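June, compost and mulch notes, bay 3

Emptied bay 3 before lunch and it's come on better than I'd feared. Still a band of matted grass clippings halfway down (my fault, tipped them in all at once in spring) but the bottom third is crumbly and smells like a wood floor. Weighed it out in buckets: 396 kg, against 139 from bay 2. Bay 2 got hardly any leaves, so that's probably that.

Half went on the Prastow beds, thick, straight over wet cardboard. I didn't dig any of it in. The rest I've sieved for the seed trays and it's under the tarp by the tap, please don't use it for potatoes!

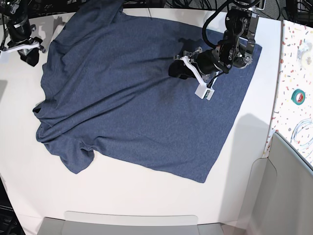 Blue T-shirt on the white table, sleeves still bunched.

Maj-Britt Haugland wants to try shredded cotton as the brown layer in the next fill. I'm game, but only pure cotton, seams off, and torn small or it'll just sit there in a wad like the old curtain did. She reckons one part cloth to four parts kitchen scraps. I'd go lighter. We'll do hers in bay 1 and mine in bay 2 and argue later.

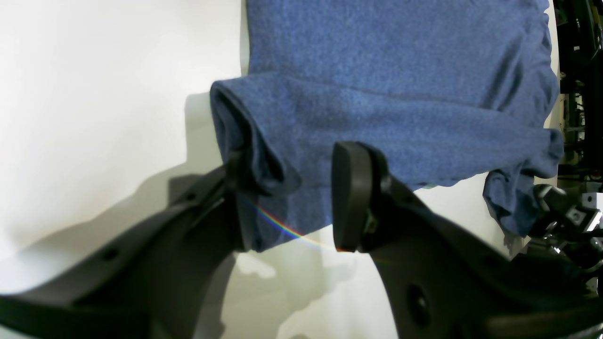 Photo: Kasstead workshop

Chips from Fagerlund came late afternoon, 1000 litres, mostly willow by the look of it, some of it still green. Leaving those in a heap till autumn, then paths only.

To do: turn bay 1, find the long thermometer, ask Prododside about more leaves. Slugs already in the new mulch, loads of them, under the cardboard edge nearest the fence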